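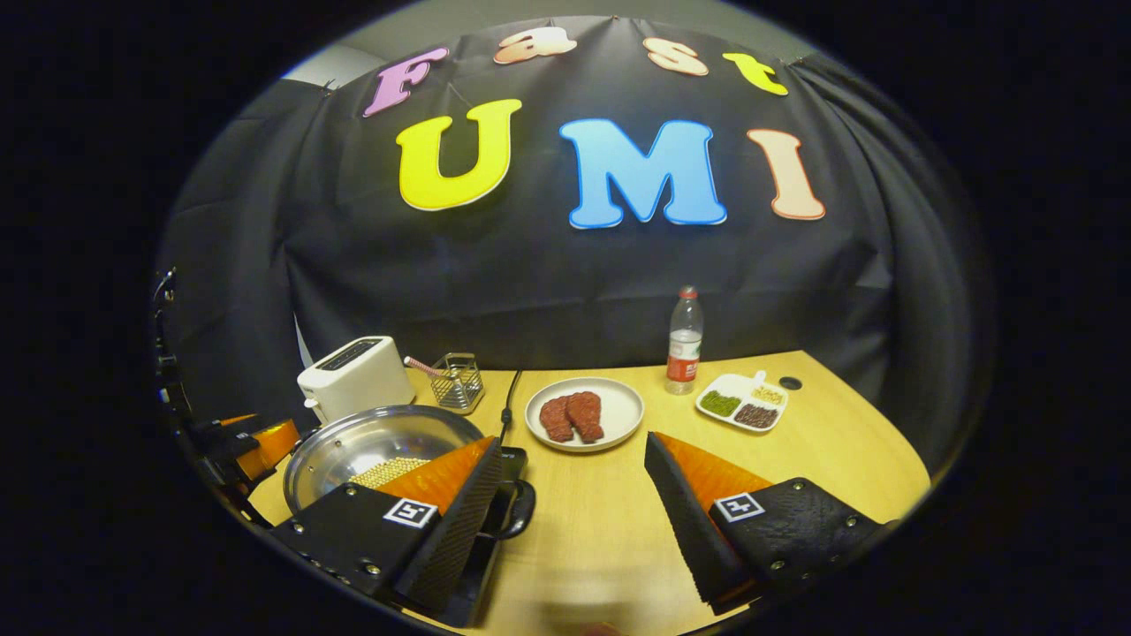 Figure 1. Kitchen task table as seen from the wrist camera of the hand-held gripper, with tag markers on both fingers.

Skakeo Manipulation Software Project
Progress Report to the Lekura Fund
Submitted December 5, 2023
Prepared by Ánh Lục, Software Lead

1. Scope of this report

This report covers work on the perception and data tooling portions of the grant. Hardware purchases and staffing are reported separately under the annual budget statement. The planning work package is included only where it depends on perception output.

2. Status of work packages

Work Package 1, recording and ingest: complete. The ingest service, named Yimyam, now accepts hand-held gripper recordings directly from the storage card, checks them for missing images and clock errors, and files them by task and operator. The archive holds 1081 kitchen recordings that passed these checks. A further 44 were rejected. Most rejections came from gaps in the motion sensor stream, and the ingest log now reports the length and position of each gap so that the operator can decide whether to repeat the recording the same day.

Work Package 2, finger tracking: complete, with one open issue. Gripper opening is computed from the square markers fixed to the fingers. The earlier version treated each image separately and produced sudden jumps in the width value whenever a marker was partly hidden. The current version carries an estimate forward across short losses and marks the affected samples as interpolated. The open issue concerns motion blur during fast closing. We expect to address it by shortening the exposure time, at some cost in image noise.

Work Package 3, camera pose: in progress. The wide-angle lens shows most of the table in a single view, but straight edges bend strongly toward the border and the corners carry no image at all. The pose module now masks the corners and the fingers before it selects features. Plain areas remain difficult. The black cloth behind the table offers very little to track, and the pose estimate depends heavily on the colored letters mounted on it and on the objects in front. Recordings in which the gripper points down at bare wood for a long period still drift. Reflections inside the steel pan also produce false features, and a filter for these is under test.

Work Package 4, policy training and planning: started in April on schedule. The training set was fixed at 387 recordings of food handling tasks, including transfers between plate, pan and divided tray. The planner, Skullow, reads the trained policy output and rejects motions that would bring a finger below the table surface. Trials on the arm have been limited to reduced speed.

3. Deviations from the plan

The original proposal called for a separate calibration session before each day of recording. This has been replaced by an automatic check at ingest that compares marker spacing with the stored calibration and requests a new session only when the difference exceeds the set limit. The change does not affect the budget.

Delivery of the annotation viewer has moved back by one reporting period. The delay follows from the additional work on pose drift described in Section 2.

4. Work planned for the next period

Finish the reflection filter and rerun pose estimation on the full archive.
Complete 100 arm trials at reduced speed and report the results by task.
Release the first version of the annotation viewer to project partners.
Write user documentation for Yimyam, including the rejection codes.

5. Requests to the Fund

We request approval to move the unspent portion of the travel line to data storage. Revised budget lines are given in Attachment B. No change to the total award is requested.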